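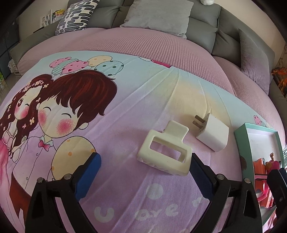 Tickets Wiki Parts Shelf Log in

Print this ticket E-mail this ticket

Ticket 103: Mutance arm closes late on thin items
Opened: 2019-07-08
Opened by: Mitra Hassanpour
Assigned to: Arash Khosravi
Status: Closed

Description of problem

The Mutance arm on the Plindham bench closes late on thin items. It gets to the right place and the fingers come down straight, but they start to close after the arm has begun to lift. On a tall item it still gets a grip near the top. On a hair clip or a toy car it gets nothing, or pinches one end and drops it.

The arm was running the policy trained on our home recordings, 283 episodes in total. All of them were made with the hand-held gripper on the bed, with small household things on the printed sheet and more in the open box.

What I tried before opening this:
Restarted Arkham (the control PC) and the arm controller.
Replaced the finger pads on the arm. No change.
Ran the open and close test from the menu. The fingers move at once when told to.
Slowed the lift to half speed. Better on the watch strap, same on the clip.

Mitra

Comment by Arash Khosravi

If the menu test is fine, the motor is fine. Two questions. Did it do this with the older policy, before you added the bed recordings? And which version of Stockdale did you use to convert them?

Comment by Mitra Hassanpour

The older policy was trained on wood blocks only, and I never saw it close late with those. I haven't tried it on thin things. Stockdale is whatever is installed on Arkham. The log says version 6.

Comment by Arash Khosravi

Please put the older policy back and run it on the clip. Also attach a view from one of the bed recordings with the fingers fully open, so I can compare it with the width trace.

Comment by Mitra Hassanpour

Older policy on the clip: it closes before the lift. It misses to the side a lot, but the timing is right. View attached. 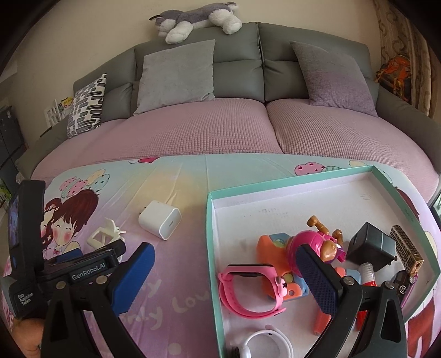 Attachment 2. Fingers wide open over the sheet, white power adapter in the middle, box of small items at right.

Comment by Arash Khosravi

Thanks. I lined up the video and the width trace for that episode. In the video the fingers are wide apart, and the trace agrees, so the scale is good. The trouble is further along. When the fingers start to close in the video, the trace stays flat for several more frames and then drops. I checked a handful of other episodes and the gap is the same size in each.

So the policy is doing what it was shown. It learned to close late — the offset is in the data.

Comment by Ivone Camargo

I wrote the import script, so this one is mine. It shifts the width trace to match the camera on the bench rig. That shift was never meant for the hand-held recordings, and it gets applied to everything in the folder. I've added a setting for it, off by default. Pull the script again and reconvert from the raw files. Don't try to fix the converted ones, the first frames have already been trimmed.

Comment by Mitra Hassanpour

Reconverted everything and started training again. Mahsa still had the raw files on her drive. Ours on Arkham had been cleared to make space.

Comment by Mitra Hassanpour

New policy is on the arm. The fingers now close before the lift on the clip, the car and the adapter. It still fumbles the clip when it lies flat with the open side toward the arm, but that looks like a reach problem and I'll open a separate ticket. Put the lift back to full speed.

Comment by Benedicta Agbenyega

Please leave the old finger pads in the drawer and don't bin them. They weren't worn out and we are short until September.

Comment by Arash Khosravi

Closing. Note added to the wiki under Import: check the shift setting before converting any hand-held recordings, and keep the raw files until the policy has been run on the arm.

Related tickets
Arm misses flat items when approached from the open side
Stockdale import stops on empty folder
Arkham disk full during training
Finger pads: what fits and where we keep them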